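Subject: Re: [karst-list] New collapse on the Bradska plateau — first depth numbers
Date: March 17, 2026
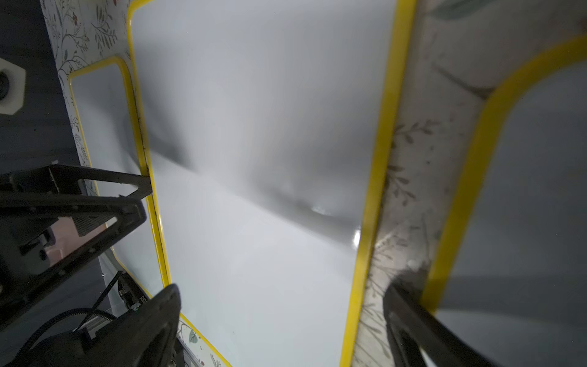 Pale panel, yellow borders, a bit of flower print on the left

Hi all,

Great thread, and I have more to add than I thought I would! Replies in line, then a few things at the end.

> The Sombridge side has opened again just north of the old
> shaft road. The rim looks fresh and there is a lot of red
> clay hanging on the east wall. Does anybody have a width
> from before the winter? I would like to know if we are
> looking at one hole or two that joined up.

Two that joined up, I'm nearly sure of it. I walked that stretch last August and there was a shallow dish on each side of the fence line, with a strip of good turf between them wide enough to drive a truck over. My notes have the bigger dish at 30 feet across and knee deep. The smaller one I didn't tape, which I'm kicking myself for now, but it was the kind of thing you'd take for an old stock pond if you weren't looking for it.

> I got a depth of 367 feet on the laser from the south rim
> but I don't trust it. I think I was hitting a ledge.

I wouldn't trust it either, but for a different reason. From the south rim you are shooting at a slant, and if you didn't correct for the angle, that figure is your line of sight and the real drop is less. Do you still have the tilt reading? If it's in the instrument memory, please send it along and I'll happily work it out. Compare it with the old Mandagi survey too. They put the floor of the gypsum at 497 feet below the plateau, so there's room for a hole that deep, and room for it to keep going (which is the part that has me up at night with the maps spread out on the kitchen floor).

> Also, what is the water doing? Gotbridge spring was running
> cloudy when I drove by.

Now this is the exciting bit. Gotbridge has gone cloudy before, but always after heavy rain, and we've had a dry spell here. If the collapse dropped a load of clay into the conduit, that spring is just where I'd expect it to show up. We've argued on this list for years over whether the plateau drains east to Gotbridge or south under the mine workings, and we may be getting a free dye trace! Red-brown dye, courtesy of the east wall. If anyone lives close enough to fill a jar there every day or two, please do. Clean jar, lid on tight, date and hour on the lid, and keep them out of the sun. Let the mud settle and hang on to it — I'd love to compare the color with clay from the rim.

A few other things while I'm typing.

The cracks on the road side matter more to me than the depth. I've had reports of nine of them now, curved, all on the uphill side, and the longest one runs over to the culvert. Please stay behind the outermost crack, even if the ground past it looks solid. Turf will bridge a gap very nicely right up until you stand on it.

If you have old pictures of the plateau, any year, even with the dishes way off in the background of a picnic, send them in. Scans are fine. Tell me where you stood if you remember.

The air photos on the list archive are the low-resolution set. I have the bigger ones and can mail a disc.

And does anybody know whether the pumps at the old Bradska workings are still on? I heard they were shut down and I heard they weren't. If the water is coming back up through the gypsum, that changes the whole picture, and I'd want to look at the north end next.

Original poster, please send that tilt reading!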